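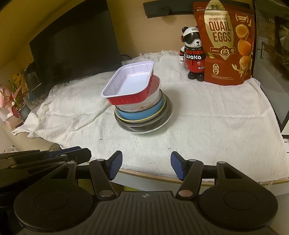 Bowls on a plate, foil tray on top, quail eggs alongside.

In defence of the pile
Satish Chaturvedi
September 27, 2018

There are two kinds of household in Grirkthorpe: those that put the bowls away, and those that put the bowls on top of the other bowls. I belong to the second, and I am tired of being visited by the first.

The case against stacking is always made by people with cupboards. Put like with like, they tell me, biggest at the bottom. Well, the plate is at the bottom. After that come a grey metallic bowl, a yellow-rimmed one, a light blue one and one with print on it, and I defy anyone to say what harm they are doing. I grant that the foil tray leans. A tray that light has no business being at the summit of anything, and I put it there myself.

My sister-in-law, Erzsébet Hajdu, keeps her crockery in Flukbridge behind glass, in a dresser she dates to 1849. She owns 152 pieces and eats off the same one every night. When I want cereal I reach for the nearest bowl and accept what fate and gravity have arranged. Which of us, I ask, is getting the use out of her china?

She also objects to the white cloth, which is rumpled and fringed, and to the panda in the racing suit, which she feels has no place beside food. I have known worse company at table. He keeps his goggles on and has never once mentioned my cupboards.

In October she is coming to stay for 10 days. I have promised to tidy, and I shall probably start by moving the eggs.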